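Section 4. Unfolding the chair and parking it at the bed

Applies to the Serkley Trostico folding chair, fabric back, and to the transport version unless a step says otherwise. Transport version has small rear wheels and no push rims, so skip the push rim steps.

Before you start

Chair out of the box, packing foam gone, tie wraps cut. Keep the small bag with the hex key. Check the label under the seat says 509. If it doesn't, you have the older frame, use the older sheet.

You need clear floor on both sides of the chair. Hard floor is best for first unfolding. On carpet it works but the wheels drag and you end up pushing harder than you should.

CAUTION: Fingers. Keep them flat on top of the seat rails when you press down, never wrapped underneath. The crossbars close like scissors.

4.1 Unfolding

1. Stand the chair up on all its wheels. Brakes off for now.
2. Tip it slightly toward you so the far wheels come just off the floor.
3. Pull the armrests apart a few inches. Only to get it started, don't try to open it all the way like this.
4. Palms on the two seat rails, press straight down until they sit in their rests. Both sides. Push again if one side sits high.
5. Set the chair down, brakes on.
6. Look at the backrest from behind. Fabric should hang between the uprights without a twist in it. A few soft folds are normal in a new back, they pull out with use.
7. Seat cushion on last. Zipper to the back.

Note: if step 4 takes real force, stop. Something is in the crossbars - usually a piece of foam or a tie wrap.

4.2 Push handles

1. Grip each handle and twist. It should not turn on the tube.
2. Pull straight back. It should not slide either.
3. Check the fabric is seated all the way up the tube under the handle, same height left and right.

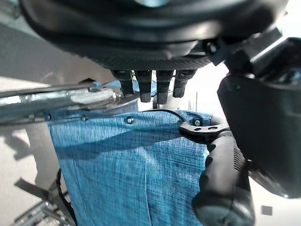 Fig. 4-1. Push handle at the top of the backrest.

4. If a grip turns, take it off, wipe the tube with rubbing alcohol, let it dry, push the grip back on. Leave it 12 hours before anyone uses the chair. No oil, no dish soap.

CAUTION: Don't hang heavy bags on the handles. An empty chair will go over backwards.

4.3 Moving the empty chair

Both hands, one on each handle, walk behind it. Sounds obvious. Most scraped door frames come from steering one-handed with a tray or a phone in the other.

1. Brakes off, both sides.
2. Push from the handles only. Do not push on the fabric or on the top of a wheel.
3. To turn, slow down, then pull back a little on the inside handle and push on the outside one.
4. Going past furniture, watch the push rims and not the seat. The rims are the widest part of the chair and they catch on bed rails first.

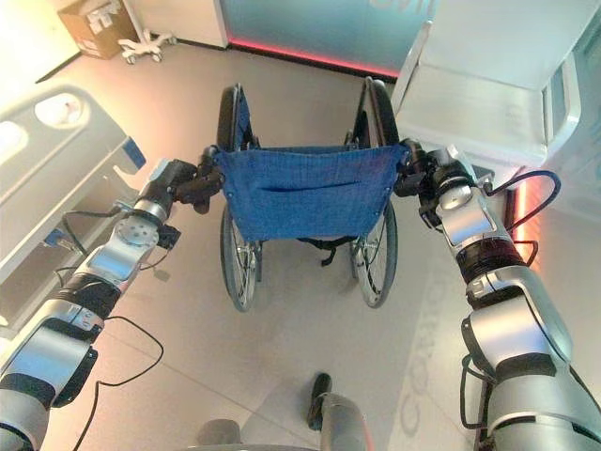

5. Over a door sill, turn the chair around and pull it over backwards, large wheels first. Slowly.
6. When you get where you're going, brakes on before you let go.

Note: A chair that pulls to one side on level floor usually has one brake rubbing. Check that before you start looking at the front wheels.

4.4 Parking beside the bed

For any bed with side rails. Tested here with the Sasaki bed, others are close enough.

1. Bed brakes on. Do this first, every time.
2. Pick the side with more room. Move boxes, cords, slippers, anything on the floor.
3. Bring the chair in alongside the bed at a slight angle, front of the chair nearer to the bed than the back.
4. Stop when the front wheel is a hands width from the bed frame. Closer and the rail won't come down past the armrest.
5. Brakes on. Rock the chair by the handles, it should not creep.
6. Swing the footrests out of the way or lift them off.
7. Lower the rail on the chair side. Leave the far rail up.
8. Bring the bed down until the mattress is level with the seat cushion or a little above.

CAUTION: Never lower the bed onto an armrest or a wheel. The bed motor will win and the frame bends. Bent frames are not covered.

CAUTION: Parking only in this section. For moving a person between the bed and chair see Section 5, and have someone show you the first time.

4.5 Quick check, once a month

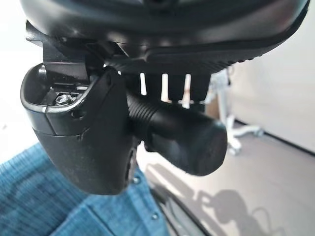
Do it with the chair empty and the cushion off. Takes some 60 seconds once you know it.

- Bolts finger tight or better. If one moves with your fingers, use the hex key. Snug, no more.
- Spokes: run a pen lightly around, they should all sound about the same. A dull one is loose.
- Tires: 44 psi if you have the air type. Solid type, just look for splits.
- Fabric: check along the rivets and the pocket seam. Any tear at a rivet, stop useing the chair and order a back.
- Strap under the seat: no fraying, both ends attached.
- Wipe down frame and rims. Damp cloth. Dry it after.

4.6 Folding it up again

1. Cushion off. Pocket empty - keys and glasses get crushed in there.
2. Footrests up.
3. Brakes off.
4. One hand at the front edge of the seat fabric, one at the back, lift straight up. Sides come together on their own.
5. Brakes on once it is folded, then lean it or stand it.

Don't fold by pulling the handles together. Wears the crossbar bushing and then step 4 of 4.1 gets stiff.

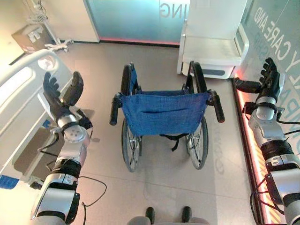
Grivum, 2020-03-21

Changes to this section: 4.4 now says bed brakes first, used to be step 3. Grip drying time added in 4.2. The old drawing of the seat strap is gone, it showed the wrong buckle. Next update planned for October, with the transport version getting it's own page. Spare backs, grips and cushions are in the parts list, Section 9, order by the number under the seat.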